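Shoe rack board is too short, replace it or live with it?
Started by Lurkow, 1/30/23
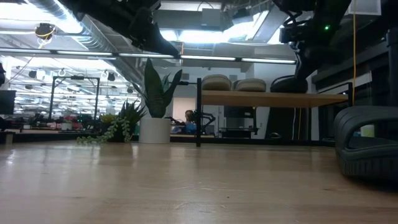 Wood shelf, black metal supports, on the table.

Lurkow
Small rack, one light wood board on a thin black frame. The board is 600 mm long. I want two pairs on it, side by side, for the wall next to the front door. My shoes are nearly 148 mm wide per pair when they touch, my wife's are less, so on paper it fits with plenty left over. In use the shoes drift apart and I end up with one pair and a stray. Thinking of a longer board on the same uprights.

Grodix
Don't go longer. Overhang past the uprights on a frame that thin and it will rack sideways every time a boot gets dropped on the end.

carrillo_k
Disagree with Grodix. A modest overhang is fine if the board is stiff. The bigger problem is entry depth. Measure heel to toe before you cut anything. My board is 158 mm deep and anything over a men's 9 hangs off the front.

Lurkow
Depth is OK for sneakers. The slides are the issue. They are thick and wide, so they stay off the rack for now.

Sohail Tanoli
Slides go on the floor under the board. Low item, no laces, gets used most. Check the clearance first — some of these frames have a rear support under the shelf that eats the space.

Grodix
Good point on the rear support. On mine it catches the heel of anything tall.

carrillo_k
Still say try the longer board. It's one piece of pine and 2 screws per side. If it wobbles, put the old one back.

Trikamix
What finish is on the board? Bare wood and February slush don't get along. I put three coats of water-based poly on mine and wipe it down weekly.

Lurkow
No idea, it came that way. I'll sand a corner on the underside and see. Leaning toward keeping the board and adding a small stop in the middle so the pairs stay put.

Grodix
Do that. Glue it, no screws from the top.

carrillo_k
Screws from below. Glue alone will shear off the first time somebody kicks it.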